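Getting the last of it out of the bottle

Stand the sauce on its lid the night before. If you forgot, hold the neck and swing your arm in a big circle, outdoors, away from anyone you're married to. A spoonful of vinegar swilled round the dregs makes a decent start on a barbecue glaze. I wrote this up in May and had 46 emails, most of them about the swinging.
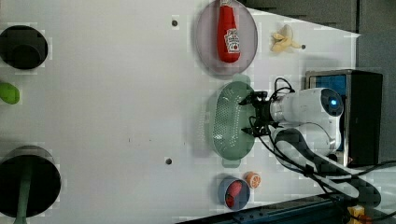

Vinegar also shifts the orange tinge from plastic tubs, given a night and some patience. Ruxandra Sârbu swears by leaving hers on a sunny windowsill. She has sun. In Fodimdale we have vinegar.

Draining things

Salt your pasta water, then keep a mugful of it back before you pour. I put the mug in the colander, where even I can't miss it.

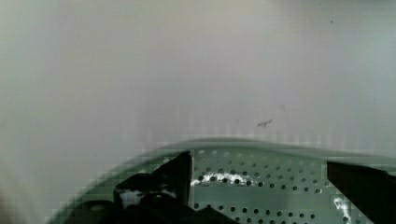

Photo: Taras Kushnir

Rinse rice until you get bored, then once more. For 200 g, that's three goes in my kitchen.

Clogged holes want an old toothbrush, worked from the outside in, straight after supper. Starch left until morning sets like grout.
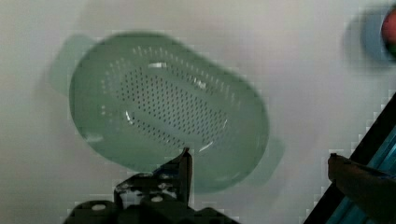 Green colander, handle at each end.

Don't stack it wet inside the big saucepan. I did, over Christmas, and the smell was educational.

Posted 26 December 2020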